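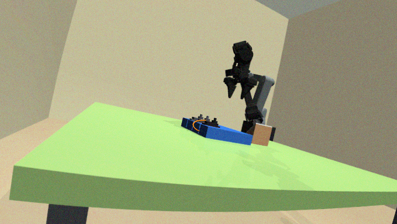 Open day run-through, moved up the agenda as two people had to leave at 4. Pameck side talked us through what visitors get at the Friday session in Paltport. The cable job goes first, all in simulation on the big screen, real cell after the break. Opening view agreed: arm parked with the hand up high over the blue tray, orange cable looped on it by the black pegs. Start from there every time, no fiddling with the view while folk are coming in. Cardboard cube next to the tray queried, could be left in or taken out, Pameck to decide and tell us.

Apologies: two, both from stores. Last minutes agreed, one change (item 3, "Trurlow" spelt wrong, again).

1. Numbers
283 invited, 183 said yes so far. Trurlow room takes fewer than that so will run in two sittings, morning and after lunch. Reception to send out the sitting times. Reminder to the rest by end of June at the latest. School party still not confirmed, chase.

2. Demo, simulated part
Asked how many runs behind it. Pameck: 1,567 on the current set-up, 229 of them with the cable placed differently. Asked what share went well, they didnt have that to hand, will send. Agreed we do not quote a figure on the day untill we have it in writing.
Long talk about speed. Half the room wants it slowed down so people at the back can follow the fingers. Other half says slow looks dull. Settled on one slow, one at full speed.
Someone to talk over it. Plain words please, last time was all joint angles and the visitors from the council switched off.
Colours fine on the small monitor, not checked on the projector yet. Check.

3. Demo, real cell
Ismail unit to be moved next to the side door, needs the long extension and the floor tape redone. Barrier hired, delivery the day before. Visitors stay behind the tape, no exceptions incl. our own staff showing family round.
Emergency stop to be shown at the start of each sitting.
If the real cell plays up, go back to the simulation and say so. No restarting it in front of people.

4. Handout
One side of A4. Draft went round, too much text, cut the history bit. Wants a phone number that somebody answers.

5. Parking and food
Back car park only, front kept clear for the coach. Sandwiches as last time but more veggie ones, ran out by 12.30.

6. AOB
Projector bulb. Lanyards, blue or green, left open.
Heating in Trurlow room reported again.

Actions
Pameck: cube yes/no, success figures, slow version of the demo.
Reception: sitting times, reminder, school.
Workshop: move Ismail unit, tape, extension, projector check.
Office: handout, sandwiches, bulb.

Next meeting same time, small room. Closed 4.50.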